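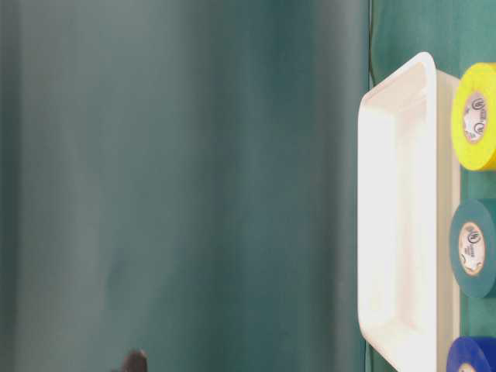
Brundton Home Crafts Club, Trays & Table Setup

Tray and Cloth FAQ
By Linnea Haugen, September

What tray should I bring?
A white plastic one with rounded corners and a raised rim is perfect! Small beads show up so well on white.

Do I need a cloth under it?
Please do! We love teal green (it's so easy on the eyes) but any plain color is fine.

My cloth has folds in it. Is that a problem?
A few faint ones won't hurt. Smooth it with your hand and get going.

How many beads fit in one tray?
I've sorted 1,000 in mine and still had room to push them around!

Comments

Ánh Vũ: Switched to a white tray and found my missing clasps, so happy!

Safta Bogdan: Does the cloth go in the wash?

Linnea Haugen: Mine does, cold water, then hang it up!

Contact: Brundton Home Crafts Club | © Brundton Home Crafts Club | Back to top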